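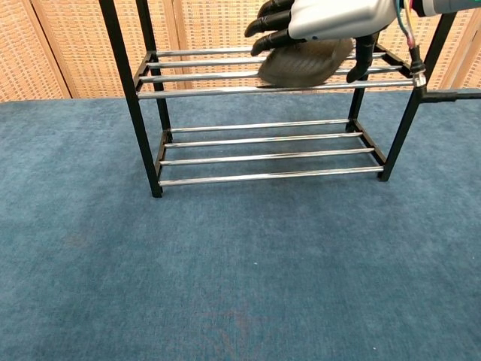 Shoe Rack Month at Dretby

Gallery notes by Esi Amegashie

Some labs teach their robots to fold proteins or land rockets. We spent December teaching ours to put slippers away. The method is remote control: a person moves, the hand copies, and the recording goes on the pile for the learning code to chew on. One full try is an episode. We ended the month with 547 of them, and my own hallway is still a disgrace.

The top picture first, then the rest of the notes from the month.

Slipper, upper tier
Three black fingers on one side, the thumb on the other, and a dark slipper lying tilted across the chrome rods. The lower tier is still bare. Rods are a rotten surface for this job. A flat shelf forgives you if you let go early, but a rod will happily tip a slipper toe first through the gap, and then you get to label the episode "dropped" and think about your career.

On steering the thing
New operators all grip too hard. They've seen what the hand costs and they hang on to the slipper as if it might sue. Denham, who drove most of the early episodes, got it down to a light pinch and a slow release, and the rest of us copied him, so I suppose the robot is learning from people who learned from Denham.

On lag
The Nalden control software adds a small delay between your fingers and the robot's. You stop noticing after about 30 episodes. Then you go home and reach for a coffee mug with enormous care.

On what we keep
Failed tries stay in the set, marked as failures. We threw out 118 episodes for duller reasons: a frozen video feed, a glove that needed calibrating again, an operator who sneezed. Montoya wanted to keep the sneeze. It was voted down.

On pairs
A slipper has a partner, and the partner should end up next to it, facing the same way. This is a separate task in our list and we're 2 weeks behind on it. The current policy, left to itself, puts the second slipper wherever it likes, in the manner of every teenager I have met.

Next up: boots. If you'd like to come and steer for an afternoon, ask at the Dretby front desk. Bring patience and short fingernails, as the gloves run small.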